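Product Review: Flivamora Dressing Table With Mirror

Furnishings Desk, Lakau Home Review

The Flivamora dressing table is sold by Alvarado as a bedroom piece for buyers who prefer a traditional style. It is supplied in two cartons and requires assembly at home. This review considers delivery, assembly, storage, finish and value, and compares the table with the plainer Vikex model in the same price range. 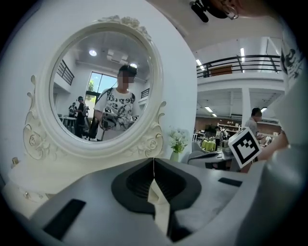

Reading time: 2 minutes

Delivery was arranged for a Tuesday and took place within the stated window. Both cartons were well packed, with foam at each corner and the mirror in a separate sleeve. One bag of screws had split, but no parts were missing.

Assembly took 40 minutes with two adults. The printed instructions are clear up to the point at which the mirror is attached. At that stage the drawing shows the supports from the rear only, and the left and right pieces are easily confused. Buyers are advised to lay both supports on a blanket and compare them before tightening any screws. A screwdriver is not included.

The white finish is even, and the carved roses on the mirror border are well defined. Carving of this kind collects dust, and a soft brush will be more useful than a cloth. Face powder wiped away easily from the tabletop. Nail polish remover left a dull mark on a hidden test area and should be kept away from the surface.

Storage is modest. The drawers hold brushes, small bottles and a hair dryer, provided that the cord is folded. They do not have stops, and they can be pulled out completely by a child. The Vikex table has a deeper drawer with a stop, although its mirror is smaller.
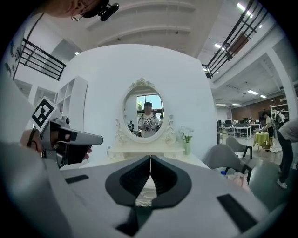
During the review period, September.

The table weighs enough to stay still in normal use. On thick carpet, a slight rocking was noted until the rear feet were adjusted. The mirror holds its angle well.

Alvarado lists the table at $208, with the matching stool sold separately. The warranty covers the frame and fittings but excludes the mirror glass. Replacement knobs may be ordered by post.

Rating: Recommended, with reservations concerning the drawers and the assembly drawing. Households with young children should consider the Vikex model first.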